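Nikance Locks and Keys: data card and README

Version 5. First put up June 2022 by the Alemneh group, Dresville.

Read this before you download anything. The archive is large, the server is small, and the two have never gotten along.

What it is

A set of two-arm episodes in which a robot sorts out padlocks and keys on a tabletop. Every episode was driven by a person through a pair of leader arms and saved with joint positions, gripper openings and video from several cameras. We collected it to test one idea: that a policy which looks at its own wrist video to decide when it has lined something up will beat a policy that trusts its joint readings. The idea held for picking up and handing over. For getting a key into a keyhole it held less well than we had hoped when we wrote the grant.

Contents

131 episodes of pick and hand over
33 episodes of key into lock, all attempts kept, good and bad
30 episodes of free sorting, where the operator was told to tidy up and left alone with the consequences

The folder names follow the task, then the session, then the take. Session names were typed by hand. Use the index file and do not parse the names. We parsed the names, and lost an afternoon.

Setup

Two arms face each other across the table, both fixed to the rail at the front. Patterned walls close in the back and the sides. Each wrist carries a camera, and another camera looks over the workspace. Locks and keys are put down by hand before a take, with no attempt to make them neat. Keys in particular travel in groups, on rings, and the policy has to cope with the ring as well as the key.

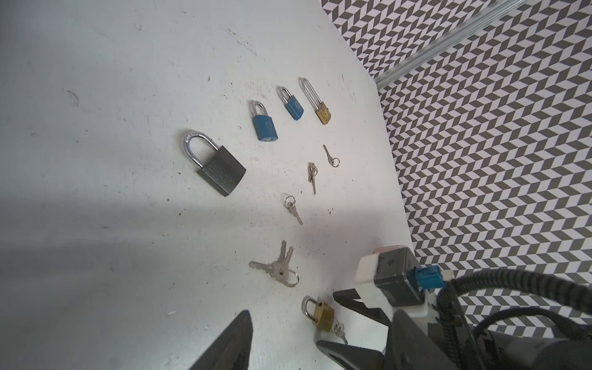
Wrist view first, workspace view second. Same table, same stubborn hardware. 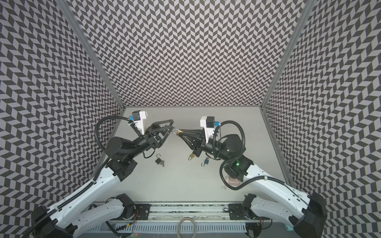 One early user at Astgate wrote back that the handover episodes trained fine for them out of the box, but that shiny shackles ruined their depth estimates and they ended up throwing depth away and working from color alone. They also asked why we keep takes in which a lock gets dropped, since their first model had learned to drop locks with great confidence. Fair on both counts. Depth is now an optional download, and drops carry a flag in the index, so you can leave them out or, if you are studying recovery, keep only those.

Labels

Each episode has an outcome (done, partly done, not done) and a short line of free text from the operator. Outcomes were set by the operator right after the take and checked later by a second person. Where the two disagreed, the second person won, mostly by being at the keyboard. The free text has not been cleaned up. Some of it is useful. Some of it is a feeling.

Baselines

We trained two policies on the handover split. The first gets joint readings and the workspace camera. The second gets the same plus both wrist cameras. The second is better at closing on a shackle and much better at noticing that it has closed on nothing. The first will carry nothing across the table and present it to the other arm with real ceremony.

On key into lock, neither policy is ready to be shown to visitors. Most failures come in the last bit of travel, when the gripper fingers hide the keyhole from the very camera that is supposed to be watching it. A tilted camera mount might help. So might a force sensor, which we did not have. Config files for both policies are in the baselines folder, and the seeds are written down this time.

Known problems

Clocks. The workspace camera runs a little behind the wrist cameras in the early sessions. The index has an offset field. Apply it.

Lighting. It changes between sessions and sometimes within one. If your model turns out to be a very good light meter, try holding out whole sessions instead of random takes.

Grip readings. Zero means open in versions 1 and 2, and closed from version 3 on. We are sorry about this and would rather not discuss it.

Use

Research use is fine. Please don't present results on this set as evidence that a robot can pick locks. It has the key, and it still struggles.

Changes in version 5

Depth split off into its own archive
Drop flag added
Offset field filled in for all early sessions
Two spelling mistakes in the index header fixed, which will break your loader if you had worked around them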